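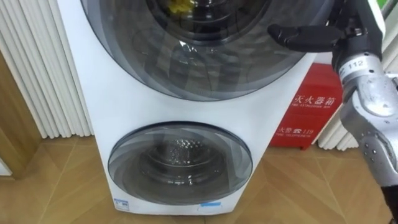 Bastergate Duo, Vorderansicht: oben das große Bullauge, unten die kleinere Trommel

Bastergate Duo — zwei Trommeln, ein Gehäuse
Artikelnummer 2877

Ob man zwei Trommeln braucht, ist eine berechtigte Frage. Für einen Haushalt mit zwei Personen und ordentlichem Wäscheständer lautet die Antwort vermutlich nein. Wir führen das Gerät trotzdem, weil es bei uns länger durchgehalten hat als erwartet. Gekauft haben wir es im Januar mit der festen Absicht, es wieder zurückzuschicken.

Der Hersteller wirbt mit »zwei Waschgängen in der Zeit von einem«. Das stimmt, solange beide Gänge gleich lang sind und man jemanden hat, der hinterher beides aufhängt. Die kleine Trommel unten ist für Unterwäsche, Babysachen und Putzlappen gedacht. Bettwäsche gehört dort nicht hinein, auch wenn die Broschüre einen Kissenbezug zeigt. Wer sich beim Beladen nicht gern bückt, wird sie ohnehin seltener benutzen, als er beim Kauf glaubt.

Die getönten Scheiben sind Geschmackssache. Man erkennt, ob noch ein Tuch in der Trommel liegt, viel mehr aber auch nicht. Fingerabdrücke sieht man schnell, Yara Boutros aus unserer Beratung hat dafür ein Mikrofasertuch am Gerät hängen und benutzt es täglich.

Aufstellung

Bitte vorher messen, und zwar mit geöffneter Tür. Die obere Tür schwingt nach links und will Platz. Wer dort eine Wand oder ein Regal hat, sollte sich das Gerät lieber erst bei uns ansehen. Einen Wechsel des Türanschlags bietet Bastergate nicht an, auch nicht gegen Aufpreis. 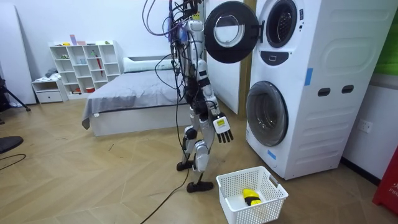 Obere Tür ganz geöffnet, untere geschlossen. Seitlich am Gehäuse die beiden Griffmulden

Auf Parkett und ähnlichen Böden empfehlen wir eine Unterlage. Die von Rillotar passt, die mitgelieferte ist zu dünn. Die Griffmulden helfen beim Ausrichten, für die Treppe reichen sie uns nicht. Lieferung bis zum Aufstellort kostet 75 Euro, und das ist einer der wenigen Aufpreise auf dieser Seite, die wir ohne Zögern empfehlen.

Gebrauch

Oben lässt sich gut beladen. Die Öffnung ist weit, auch dicke Pullover gehen hinein, ohne dass man stopfen muss. Kleinteile wandern gern an den vorderen Rand und bleiben an der Dichtung liegen. 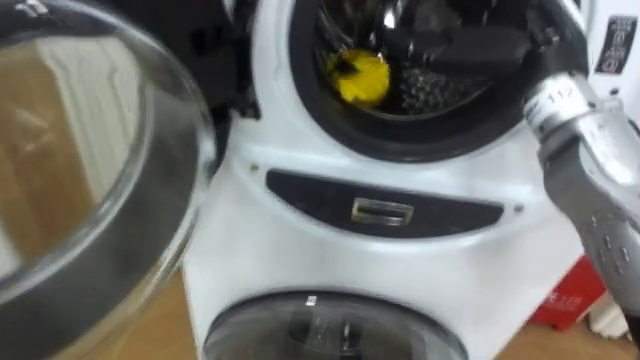 Den Gummi also nach jedem Gang abwischen und kurz mit der Hand hineinfahren. Štefánia Kováčik aus der Werkstatt rät außerdem, dunkle Sachen nicht mit neuen, kräftig gefärbten Tüchern zu waschen. Das gilt für jede Maschine, steht hier aber, weil wir deswegen schon Reklamationen hatten.

Die App heißt Nakico. Man kann sie weglassen.

Preis und Service

Preis: 2000 Euro
Erweiterte Garantie: 825 Euro, unserer Meinung nach zu viel
Ersatzdichtung: über Tichý, Lieferzeit auf Anfrage
Vorführung: donnerstags im Laden, gern mit eigener Wäsche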